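Ticket 2080 - label printer, shipping desk, Nakska site
Status: open, waiting on vendor
Opened by: Hanyu Feng

Problem: Labels come out shifted left, bar code clipped. Started after the Zusonitz update. Prokonport orders only, the Ding ones print fine.

8:40 am - Power cycled, no change. Swapped USB cable. No change.

9:15 - Recalibrated media sensor, 3 test labels. First one good, other two shifted. Great.

9:50 - Checked driver. Update put page size back to the default. Set it by hand, saved, reopened, back to default again. Tried as admin, same thing.

10:30 - Rolled driver back. Labels OK for almost an hour then shifted again. Windows must of pulled the new one in again. Turned off auto update for that device.

11:45 - Still 217 labels in the queue from this morning. Cleared it, told shipping to reprint from the order screen and NOT from the queue. Somebody did it from the queue anyway.

1:10 pm - Looked at the Prokonport template itself. Left margin is negative?? No idea who set that. Changed to zero on my machine, prints fine here. Cant save to the shared folder, no write access. Asked for it.

Attachments (4): 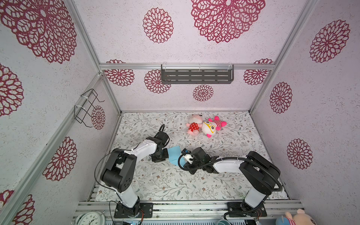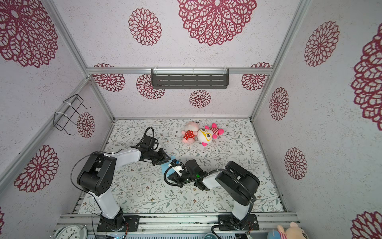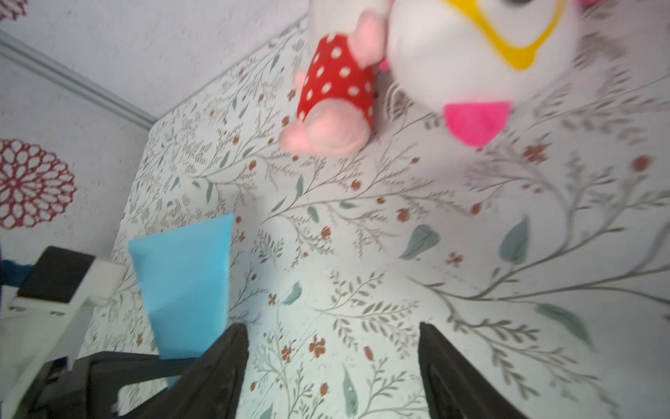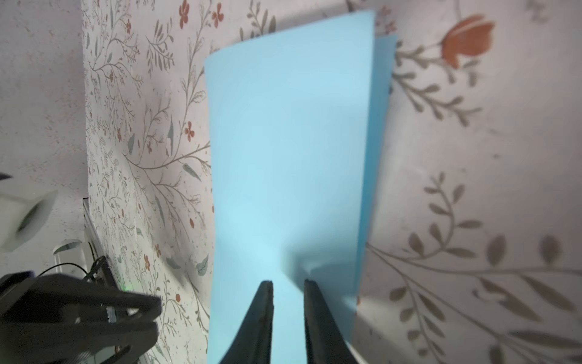

2:20 pm - Write access came thru, template saved to the shared folder. Shipping desk still loads the old one so there is a local copy cached somewhere, havent found it. For now I want the bad labels kept apart from the good ones. Print the rejects on colored stock, light blue like the sheet in the last attachment is fine, so they dont end up on a box. White is for good labels only.

Next: find cached template, ask Zusonitz support about the page size reset. 3 emails to them so far, one auto reply. Leave ticket open pls.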